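Print this page | E-mail this page
Shared 22 times

PRESS RELEASE

Pleddale team reports method for two-handed handling of glazed tableware

PLEDDALE, February — Researchers at the Pleddale Institute for Applied Handling have reported a method that allows a pair of robot grippers to share the support of a single plate while it is turned, using only small cameras carried near the fingers. The work was carried out with the engineering firm Omton and is described in the current issue of the Gaber Bulletin.

Plates present a well-known difficulty for machines. They are thin at the rim, they are often smooth, and a glazed surface throws back streaks of light that can be mistaken for an edge. Many earlier systems relied on a camera fixed above the work surface, whose view was easily blocked by the arms themselves.

The new method, named Drindo, takes a different course. One gripper closes on the rim from both sides and carries the plate. The second is brought to another part of the rim and acts as a brace. The software compares the views from both wrists and decides, moment by moment, which gripper should hold firm and which should give way.

"A person washing up does this without a thought," said Benedita Teixeira, who leads the project. "One hand holds, the other steadies, and the two change places many times before the plate is put down. We wished to give the machine the same freedom to change its mind."

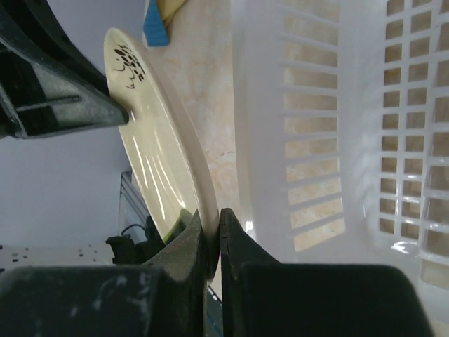

Gaber Bulletin, Issue 143, p. 22

The trials were arranged to resemble an ordinary kitchen. Plates were handled close to a white plastic basket in front of a marble-patterned countertop, with other small objects left within view. Marks on the tableware were treated as part of the task, including painted decoration near the rim and green smears on the glaze, as both can mislead a system that looks for clean outlines.

The team trained Drindo on 143 recorded demonstrations, in each of which a human operator guided both arms. Nine plates of differing size and finish were then set aside for testing, none of which had appeared in the demonstrations. The authors report that the method kept hold of all nine, although two of them had to be gripped a second time before they could be turned.

"The second grip is of particular interest to us," said Rosário Pinheiro, who was responsible for the trials. "The system recognised that its first hold was poor and returned the plate to the brace before trying again. It had not been given a rule for doing so."

The authors note several limits. The method is slower than a human worker, and it has not been tested on stacked plates or on glassware. Bright reflections remain the most common cause of a poor first grip. Work on bowls and shallow dishes is in progress at Pleddale, and Omton will supply a revised set of fingers with a softer inner face.

Enquiries concerning the paper should be addressed to the Institute's press office.

Print this page | E-mail this page
2 comments

Contact | Copyright Pleddale Institute for Applied Handling | Back to top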